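June 12, 2015
Notes by the course teacher, Sirnalness Evening School

Household Textiles, session 17: Preparing a table for folding and sorting

In this session we leave the washing and the ironing and speak about the surface. Many students told me in the last lesson that their piles become mixed before the work is finished. Usually the folding itself is good, but the table has no order.

A table for sorting should be long enough that you can walk beside it. Before you start, remove everything from it and cover it with clean paper from a roll. The paper protects light fabrics from old stains in the table top, and it can be thrown away at the end of the day. Pull it flat. If you need two pieces, let one lie over the other a little and close the seam with tape, otherwise the corners of the cloths will catch there.

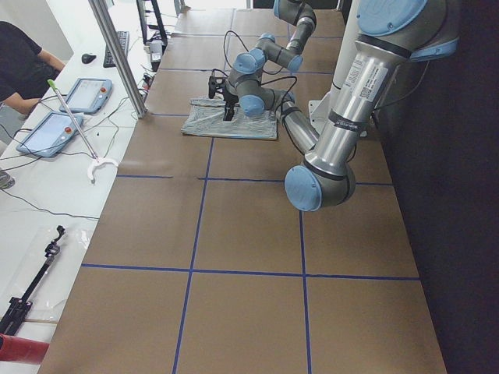 Division of the table is our main subject today. The Medve method, which we follow in this course, asks for large areas with clear borders, and each area has only one purpose. Students often make the areas too small, and then a towel lies in two of them at once. Blue tape on brown paper is easy to see, and four strips, two along the table and two across it, already give large rectangles to work in. A crumpled grey cloth with rumpled edges, like the one lying there, should stay within one area while you open it and find its corners. Lay down the long strips first and the cross strips after.

The order of work for one cloth is as follows. Put it down in the area nearest to you. Find two neighbouring corners and lift them. Shake once, lay the cloth down again, and smooth it with the flat hand from the middle to the outside. Do not pull on the edges, for a thin weave will lose its shape. Only when it lies flat do you decide to which pile it belongs.

For mottled or patterned fabrics, look at both sides before you fold. Small marks hide very well in a pattern. In the Mundamix exercise set there are 25 cloths, and 18 of them have a pattern, so please take your time.

Homework: read the chapter on cotton weaves in the Fellel booklet and prepare a table at home in the same way. A kitchen table is enough. Make a small drawing of your areas and write in each one what it is for. We will come back to these drawings in October, when we begin with bed linen.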